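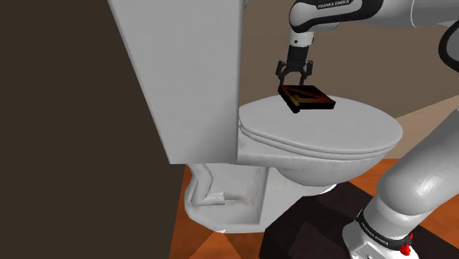 Le Franka au-dessus du couvercle, doigts ouverts — rendu de simulation

Taux de réussite qui s'effondre dès que l'objet est plat
posté par stenow_lab, le 21 décembre 2021

Bonjour, je reprends la méthode Cedico (poses de prise échantillonnées puis filtrées en simu). Sur 996 essais, objet plat et sombre posé sur un couvercle de WC : 51 prises réussies. Les mugs passent trés bien. Même seed, même contrôleur. Une idée ?

Kiiskinen
Regarde la marge de collision. Par défaut 4 mm chez moi, donc toutes les poses où les doigts frôlent le support sont jetées. Passe à 2 et relance. Vérifie aussi le maillage du couvercle — enveloppe convexe = surface trop haute.

jundham
pareil ici, jamais résolu. Change d'objet

stenow_lab
Merci, c'étais bien l'enveloppe convexe. Marge à 2 aussi, je relance tout. Reste la friction, pas encore touché.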